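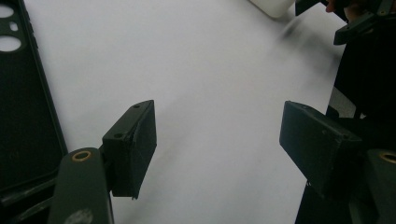
Ashok Kushwaha sells phone cases. Has done for 9 years, first off a folding table, now from a narrow shop in Dorosdale with a white counter and too many drawers. I caught him between customers, which means this took most of a morning.

Cases first. "People come in for a charger and leave with a case," he says. "They look at the back of the phone, they see the scratch, thats it." He keeps 170 models in stock. The plain ones under his own name for them, Buma. The thicker ones with a raised rim are Oker, and those he talks about a lot more.

Why the rim? "Put your phone face down. What touches the table? The rim should touch the table." He slaps the counter. Same thing on the back, he says, around the camera holes.

The holes are his real subject. Wrong cutouts are the number one return. Customer buys by the name of the phone, forgets there are three versions of it, goes home, half a lens covered. "So I say bring the phone. Don't tell me the phone. Bring it." Cases get laid bare on the counter, nothing in them, so you can see the openings properly against the white. Then the phone goes in. Then he makes you take a picture with the flash on — a bad cutout shows up as a haze in the corner.

Colors. Black sells. Clear sells and then comes back yellow. Dark green he started ordering in July and it's moving better then he expected. "Green hides dirt and it is not black. That is the whole story."

His supplier is Omprakash Khurana at Vishwakarma, a wholesaler across town. They argue by phone, weekly. Khurana wants orders of 40 a color. Kushwaha wants fewer. "He says take 40, I say who will buy 40 orange?" They settle somewhere. He still has the orange.

Cleaning? Dish soap, lukewarm water, old toothbrush for the corners. Let it dry out of the phone, 2 hours at least. No alcohol on the soft ones.

A woman comes in with a cracked screen and no case. He's already opening a drawer. "Bring the phone here," he tells her. "Put it down, let me see the back."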